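4.2 Packaging tasks with the vendor's ready-made skills

The second part of our review concerns the skill library that Istik sells alongside its two-handed humanoid kit. The product sheet lists opening, filling and closing cardboard boxes as skills that work "out of the carton," with no training by the buyer. We took that wording at face value and ran the skills as delivered, on the software version dated 18/10/2018, before allowing ourselves any changes. The kit was bought at list price through Halgate, the regional reseller, and neither firm saw our results before submission.

We should say first what the sheet does not say. It gives a success rate for box handling but no definition of success. It does not state how many box types were used, whether the box was placed by hand at a marked spot, or whether a person was allowed to step in. When we wrote to the reseller we were sent the same sheet again. We therefore wrote our own rules. A trial counted as a success only if the flap was moved to the requested position, the box stayed on the table, and no one touched the robot, the box or the stop button between the start and end of the skill.

The test station was kept plain on purpose. We used a white table on a concrete floor, with the robot facing the long edge, and cardboard boxes of the kind that any small shipper would have on hand. We ran 1,344 trials in all, spread over 11 box types. Lighting was the ordinary overhead lighting of the room. The vendor recommends an added lamp, sold separately, which we left out of the main runs and tested on its own in Section 4.4.

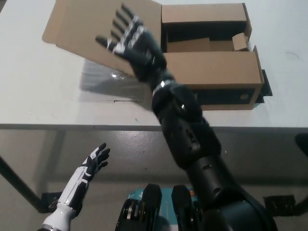

Figure 7. The Istik kit at the test station with an opened cardboard box, lid flap folded back on the table. The right hand is raised with the fingers spread; the left hand is held upright at the near side.

Opening was the stronger of the two lid skills, though well short of what we had been led to expect. Boxes with a single large flap gave the least trouble. Boxes with inner dividers or loose inserts were harder, and the planner often treated an insert as part of the wall and stopped. In 103 trials the skill reported that it had finished when the flap had not reached the requested position. We find these more worrying than the plain failures. A buyer who relies on the status message, as the manual advises, would have no way of knowing.

Closing was poor enough that we question whether it should be sold as a finished skill. The hand has five fingers, and much of the sales material dwells on that fact, but we saw little evidence that the closing skill makes use of them. In most trials the flap was pushed with the side of the hand. A flat paddle might do as well at a fraction of the cost, and we would have liked to see the vendor make that comparison.

Our numbers are also lower than those in the Seddale report, which tested the same kit in July. The difference may come down to method. That report used one box type and restarted a trial if the robot paused for longer than seven seconds, leaving the restarted trials out of the total. Applying the same rule to our own logs closes most of the gap. The Navaratnam benchmark, which forbids restarts, would be a fairer basis for future claims, and we used its scoring sheet for the filling task described next.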